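3.2 Cleaning the bowl

I'll admit I put this part of the study off until July. Kitchens are easy to get people to talk about, and so is laundry, but bring up toilets and the conversation goes a bit stiff (mine too, at first!). Still, when I went back through the Vullell household diaries, toilet cleaning came up in 1,963 entries, more than windows and ovens put together, so there was no way I could leave it out of a paper on everyday cleaning.

The diaries came from 200 homes in two towns, Bruvach and Iltden, and each household kept theirs for 7 weeks. I asked people to write down what they cleaned, what they used and where they stood or knelt while doing it. That last question got me some very short answers and some wonderfully long ones. Most people stand and bend from the waist, lid up, one arm doing the reaching, and the posture in Figure 2 is close to what they wrote down over and over.
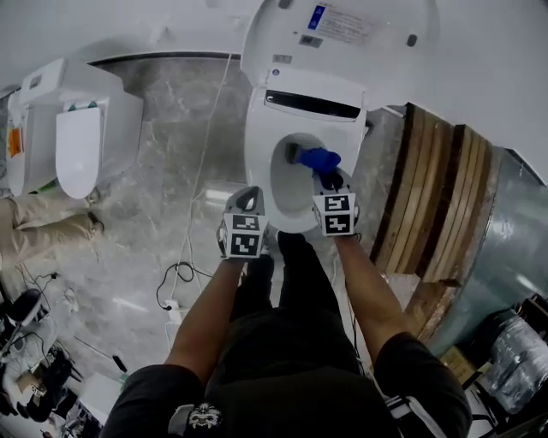 Eze
Lead author, Household Work Study

Figure 2. Working inside the bowl from a standing position, lid raised.

What I like about this posture is how much it decides for you. With the lid up and your body right over the bowl, the inside is easy to get at, and the back of the seat sits in your line of sight the whole time. The outside of the base is another story. You'd have to step back or crouch to see it, and in the diaries the base gets cleaned far less often than the bowl, usually as its own job on another day.

Then there's the seat housing. The one in Figure 2 has a dark slot across it, the sort of thing you find on a bidet seat, and people with seats like that wrote a lot more about edges and gaps. One diary from Iltden has nearly a full page on the join between the seat and the tank, with a little drawing, and I must have read it a dozen times. Plain seats hardly got a mention.

I coded every entry by area (bowl, seat, lid, base, floor) and by tool, and ended up with 1,272 entries where both were clear enough to use. The rest said things like "did the toilet," which is fair enough, but I couldn't do much with it. Entries that named two areas were counted under the first one written down. I went back and forth on that rule and I'm still a little uneasy with it, particularly for lid and seat, which people tend to lump together.

Floors are treated separately in Section 3.3, along with cables, mats and anything else that has to be stepped over or moved before a mop can get near the base.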